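Hydration, again

I have been told to drink more water by a dentist, a barber and the woman who did my taxes. In May a company called Neltach started mailing me about it too, because I once downloaded their sleep tracker and never turned off the notices. According to Neltach I am "running at a deficit." They want me to buy a bottle that glows when I fall behind.

I asked how they knew. I got a reply from a Wenceslao Ponce in customer care, who was very polite and sent me a link to a page written by Neltach. The page had footnotes. I followed 2 of them and both went to other pages written by Neltach.

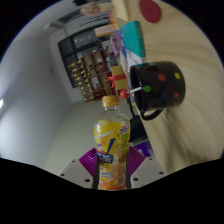
The old rule was eight glasses a day. Then it was half your body weight in ounces, which makes no sense if you stop and do the math for a large man who sits down all day. Now the app says you should drink before you feel thirsty, since thirst means it's already too late. Too late for what? I've been thirsty plenty of times. I had a drink and it went away.

My friend Maureen Lockwood bought the glowing bottle. She paid $36 for it and it lit up during a funeral. She says she feels better, and I believe her, but she also quit her job that same month and started going to bed at ten. I'd feel better too.

What bugs me is the way everything except plain water gets waved off. Coffee doesn't count, tea half counts, juice is "basically candy." I looked for where the coffee thing came from and gave up after around 4 hours — an evening I'd like back. Soup never comes up at all. Neither does watermelon.
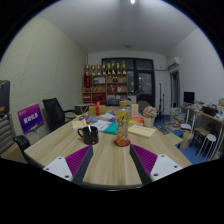

Mug, juice-colored drink, paperwork. None of it counts, per the app.

I'm not saying go thirsty. If you work on roofs in August, drink up, and if your doctor gave you a number, listen to your doctor. But a firm that sells bottles telling me I'm short on water sounds a lot like the guy at the tire shop looking at my tires.

I turned off the notices last night. Got one this morning asking why.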